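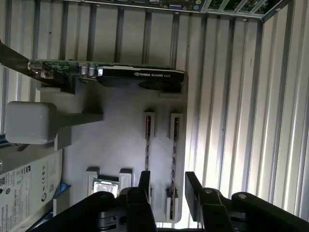

Ticket: Component board, second layout
Status: Resolved, monitoring
Opened: 07/10/2026
Site: Hindlow, parts bench
Category: Fixtures / printed holders

Reported issue
Memory modules lean in their clips after repeated insertion. The processor holder grips too tightly on one side. The graphics card (Quadro K620) rocks when pressed at the bracket end.

Environment
White 3D-printed fixture board, Truvon layout file. Parts on the board include the graphics card, a processor, two memory modules held vertically in slotted clips, and a white cube-shaped power adapter on its own holder. A 3.5-inch hard drive is kept at the same station.

Log

Entry 1
Removed all parts. Checked the board for warp with a straight edge. Flat. Warp ruled out.

Entry 2
Measured the clip slots. Both are oversize at the mouth and correct at the base. Wear is consistent with the module being tilted on its way out. Reprinted both clips with a deeper slot. Old clips binned.

Entry 3
Processor sits upright between two blocks, one each side. The left block had a ridge of leftover support material on its inner face. Filed it off and wiped down with a lint-free cloth. The chip now goes in by hand without scraping the heat spreader. Do not open the gap any further. An earlier board was filed too far and the chip fell over whenever the bench was bumped.

Entry 4
Graphics card rock traced to the support block under the bracket end, which was printed from the April file and is short. Replaced with the current part. Pressed down at both ends of the card, no movement.

Entry 5
Adapter holder checked. No fault found. Colour match between the old and new prints is close enough, no action.

Entry 6
Insertion test, 50 cycles per memory clip. No lean at the end of the run. Repeated with the processor holder, 37 cycles, stopped early for a shift change. No marks on the spreader.

Cause
Mixed part revisions on one board, plus poor cleanup after printing.

Fix
Two clips and one support block replaced. One block filed.

Outstanding
Björklund bench has the same layout and has not been checked. Revision number to be added to the underside of each block in the Tretolport parts folder. Clips to be inspected again at 500 cycles.

Linked tickets: 7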